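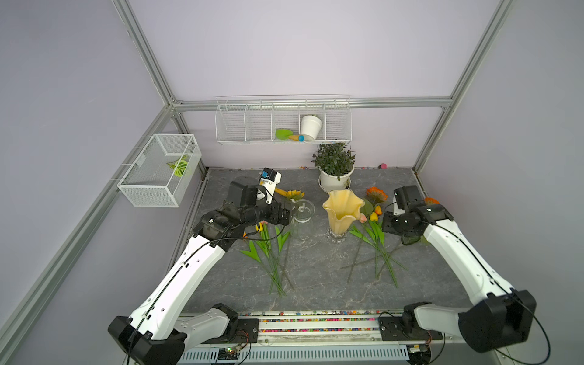
Keeping artificial stems in usable shape

I store most of my artificial flowers eight months of the year, and storage does more damage than display. The notes below cover cleaning and reshaping. They assume fabric petals on a wire core with a plastic coating.

Dust first. A soft makeup brush works from the center of the bloom outward. Compressed air is faster but lifts glued petals on cheaper stems, and I stopped using it after losing most of a peony. For anything the brush leaves behind, I use lukewarm water with one drop of dish soap per cup, applied with a cotton swab. Test the back of a leaf before doing this. Reds and dark oranges bleed more often than yellows. My Brulten stems have held their color through 6 washes; an older red set from Magbanua did not survive one.

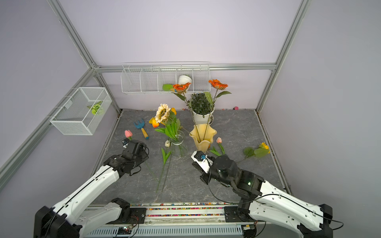

Drying takes longer than it looks. The outer petals feel dry within an hour, but water collects in the calyx and runs down to the wire, where it starts rust at the cut end. I hang stems upside down for 15 hours, usually overnight and through the next morning, and seal cut ends with clear nail polish.

Creased petals respond to steam. Hold the bloom 6 inches from a garment steamer for a few seconds, then press the petal between two fingers until it cools. Sanaa El Sherbiny uses a hair dryer on low for the same job. I find it slower, though it is safer on foam-backed petals.

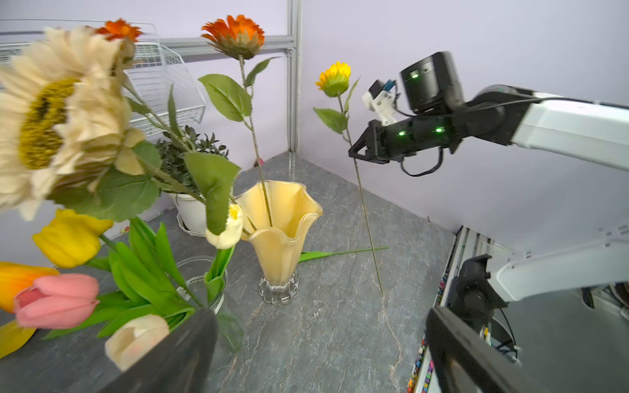
Stem length matters as well. I cut to one and a half times the height of the vase and bend the last inch into a hook, which keeps a top-heavy bloom from rotating. Use wire cutters for this. Scissors will go through the plastic and then stop.

For storage I use a Jurnetti under-bed box, 34 inches long, with stems laid head to tail and tissue around each bloom. It holds 20 stems before the petals start to flatten. Mine went back under the bed in May with a cedar block in one corner.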